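Why Do Baskets Hold Together?

A basket has no nails in it. It has no glue, no screws and no sticky tape, although somebody in every class asks about the sticky tape. It is a heap of bendy sticks that have been persuaded to stay put, and some baskets stay put for longer than the person who made them.

So what is holding it all in place?

The sticks are, by getting in each other's way.

Try it with your fingers

Hold up one hand with the fingers spread. Take a pencil in the other hand and thread it over your first finger, under the next, over the next and under your little finger. Now squeeze your fingers straight. The pencil is stuck. Each finger pushes it one way while the finger next door pushes it the other way, like being in the back of a small car between two cousins.

That rubbing and gripping is called friction. Friction is what stops your shoes sliding about when you walk, and it is what stops a basket from turning back into a heap of sticks. One crossing doesn't grip very hard. A basket has hundreds of crossings, all gripping at once.

Spokes and weavers

Basket makers have names for the two sorts of strand. The ones that start in the middle and stick out like the spokes of a bicycle wheel are called stakes, or sometimes just spokes. The ones that go round and round are called weavers, which is also the name for the person doing it. You have to work out from the rest of the sentence which one has been left to soak in the bath.

To begin a round basket you make a cross. Lay 4 thick sticks one way and 4 the other, tie them in the middle with a thin one, and then pull the ends apart until they spread out like the rays of a child's drawing of the sun. This part looks terrible. It looks terrible when experts do it too, but they do it faster.

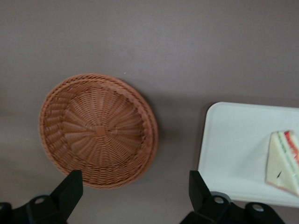 After that, round you go. Over one, under one, over one, under one. When you get back to where you started, the next row has to do the opposite: wherever the last row went over, this one goes under. If it doesn't, both rows slide about and the grip is gone.

The trouble with even numbers

There is a catch, and it has been annoying people for thousands of years. Suppose you have 8 spokes and a single weaver. You go over, under, over, under, and arrive back at the first spoke ready to go over it again. Every row copies the one before. Bother.

One way out is to use an odd number of spokes. Another is to use two weavers that take turns, crossing each other between the spokes. That is called pairing, and it works with any number of spokes you like. Kenneth Aquino, who taught me, prefers pairing. I prefer an odd number, and we have stopped discussing it.

Why the bath?

A dry willow stick snaps. A soaked one bends. Wood and cane are made of long fibres, and water lets those fibres slip past one another a little when they are pushed. As the stick dries it stiffens again, but in its new shape, so a finished basket is full of sticks that have forgotten they were ever straight.

Cane, which comes from a climbing plant called rattan, needs a fairly short soak. Brown willow with its bark left on can need several days, during which nobody else in the house can have a proper wash.

How do you make the sides go up?

If you keep weaving flat, you get a mat. If you bend the spokes upwards and keep weaving, you get a basket. Pull the weavers tighter and the sides lean in. Leave them slacker and the sides lean out. My first basket did both, and Loukia Tsolakis kindly asked whether it was a hat.

Last comes the border. The ends of the spokes are bent over and tucked in behind their neighbours, so the top row can't climb off and take everything else with it. A big log basket might have nearly 270 ends to tuck or trim by the time it is done. This is a good moment to find a younger brother.

Have a go

You can make a small one from a paper plate and some wool. Cut 9 slits from the edge towards the middle, spaced evenly, and weave the wool over and under the flaps. Pull gently as you go and the flaps will start to rise.

Then count the flaps. If you have 8, you have cut one too few, and you'll find out why on row 2.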